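Briltia Cord Keeper

Small oval organizer for charging cables, earphone cords and the other thin white things that live in your bag

Item 4000 - Sold singly or in packs of 5 - Made by Harnmont

Every household owns one drawer that nobody opens in front of guests. Ours was on the left side of the desk, and by January it would no longer close. The Briltia is what Lingyun Jiang drew up the week she gave in and emptied it onto the table.

It's a flat oval with a channel around the outside and a notch at each end. Push the plug end of the cable into one notch, wind, and tuck the other end into the second. That is the entire instruction manual. We did print one, in four languages, and we regret the expense.

What it holds

A phone cable up to 60 inches, wound flat. Wired earphones, if you're the sort of person who still has them (we are, and we'll be buried with them). A thin laptop cable will go on if you're patient, but it will look like a python that has had lunch.

What it doesn't hold

Power strips. People ask. The cord on a power strip is thick, stiff and full of opinions, and the Briltia will lose. For those we make the Ciobanu strap, a plain wide band with a snap, and it costs less than the Briltia does. Charger blocks and power banks don't fit either, although the cables that came with them do.

Sizes and finish

Length: 3 1/4 inches
Width: 2 inches
Weight: under an ounce
Material: silicone, matte
Colors: pink, gray, moss
Care: soap and water, top rack if you must

Pink outsells the other two put together. Zeyu Meng, who handles our orders, argued for a year that gray was the serious choice, and he now has a great deal of gray. Pink has the advantage that you can find it at the bottom of a bag. It has the disadvantage that it's the same general shape and color family as a makeup sponge, so don't keep the two in one pouch. We have had a return over this.

How to sort out a table like ours

Unplug everything first, including the strip. Pull out the plugs and blocks before you touch the cords, because a plug is what makes a loop into a knot. Lay each cable out straight, match it to something you still own, and wind it.

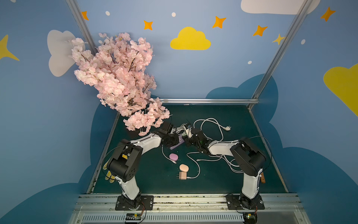 Allow an evening. Lingyun says 25 minutes, but Lingyun throws things away. If you're a keeper, you'll spend almost that long on one cable for a camera you sold, holding it up to the light and wondering. Wind it anyway and put it at the back.

Wind loosely. A cable pulled tight around a small oval will start to split near the plug, and then you'll write to us, and we'll be sympathetic and no use at all. Leave a couple of inches free at the plug end and never bend the cord right where it meets the plastic.

Good with

Vimow tray - shallow, lined, takes a row of wound Briltias on their edges
Ciobanu strap - for power strips and anything thicker than a pencil
Write-on tags - for telling one white cable from another white cable

Shipping and returns

Orders placed before noon go out the same day, except Sunday. You can return a Briltia within 60 days, wound or unwound. Please check first that there's no cable on it. We have a drawer for those now as well.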